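March, evening

Did the bedroom today. I had been putting it off since the middle of last month and the pile at the end of the bed had reached the point where I was sleeping with my knees bent.

Started a little after eight with coffee and the radio. The plan was to go through every top I own, fold what stays, bag what goes, and get the winter blankets into some kind of order before the weather turns. I gave myself until lunch. It took until nearly four.

The drawers came first. The bottom one sticks, so I took it out completely and set it on the floor, and found one glove, a receipt from Imden for 291 and a library card that ran out two years ago. The receipt was for the boots. I kept it in case the sole goes again. The card went in the trash. I wiped the drawer out with a damp cloth and rubbed a candle stub along the runners, which my aunt always did. It slides a little better now, though not all the way in.

T-shirts went quickly. I kept the ones I wear and put the rest in a bag for the clothing bank. Long sleeves were slower. Two had gone thin at the elbows and I thought about patching them, then remembered that I had thought the same thing last spring. They are rags now, cut up and under the sink.

Sweaters I left alone except for the gray one from Flanari, which has shrunk. I washed it too warm in January and knew it at the time. It might fit Sølve's daughter. I put it on the chair by the door so I would not have to decide again.

Then the striped things. I have too many striped things. The one with the hood was the hardest to fold, so I left it until last and laid it out flat on the bed with the sleeves out to the sides. 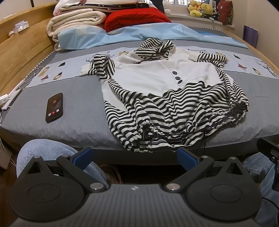
The hood is the trouble. If I fold it down over the buttons, the whole thing ends up too thick at the top and slides off the stack. If I leave it up, it hangs out of the drawer. I tried it four ways. What worked in the end was sleeves in first, then the sides, then roll from the gathered hem upward and tuck the roll into the hood. The cords have to be laid inside before rolling or they come out and catch on everything. It makes a fat little bundle but it stays shut, and it can stand on its end in the drawer beside the others. I did the other hooded one the same way afterward and it held too.

I did think about giving it up. I bought it at the Batgate market with Sølve, the summer we shared the apartment over the bakery, and I have worn it less each year. The cuffs will want a soak before it gets worn again. But it is comfortable, and good for mornings when the heating has not come on yet. It stays.

Zakhar Tkachenko called in the afternoon about the shelf. He has the brackets and can come at the end of the week, but he wants to know whether the wall is plaster or brick. I knocked on it while he listened. He said that told him nothing. I am supposed to drill a small hole and look at the color of the dust. He also said the long shelf at Lie is 930 and the shorter one is cheaper by a good bit, and that the shorter one would be enough for what I have. I measured after we hung up. The short one would leave a gap at the window end. I have not decided.

Blankets next. They all came off the bed, got shaken out of the window one by one, and went back in a pile by the headboard. The fluffy cream one is the heaviest, so it goes underneath. The red knitted one I kept separate. It pulls if anything with a zipper goes near it, and I still mean to fix the loose stitch in the corner before it runs. I have the wool somewhere, possibly in the hall closet, which is the next job and not one I want to think about.

I left the plush toys alone. I picked up the yellow bear, dusted it, and put it back on the window ledge with the rest. Mother asked once more on the phone last week if I still had them all and I said yes, and she seemed pleased. The purple folder needs going through. It has the insurance papers in it, and the letter saying the yearly amount is going up to 1286, which I have read twice and need to answer before the end of the month. I did not do it today.

Lunch was late, soup from the freezer and the end of the rye loaf. Carried the bags down at three. The clothing bank by the station was full to the flap, so I walked on to the one behind the school, 33 minutes there and back – longer than I thought, and the bag handle split on the hill. A man walking a brown dog held the flap open for me while I pushed the last of it through.

The sheet is in the wash now with the pillowcases. I put the plain white one on for tonight. It is the old kind without elastic and will be off the corners by morning, but the cartoon one should be dry by tomorrow if I hang it over the bathroom door.

Back is sore. There is room in the top drawer for the first time since I moved in, and nothing on the floor on the window side apart from the vacuum, which I was too tired to put away.

Tomorrow: drill the small hole, ring Zakhar about the dust, look for the red wool. Ask Sølve about the gray sweater. Buy candles.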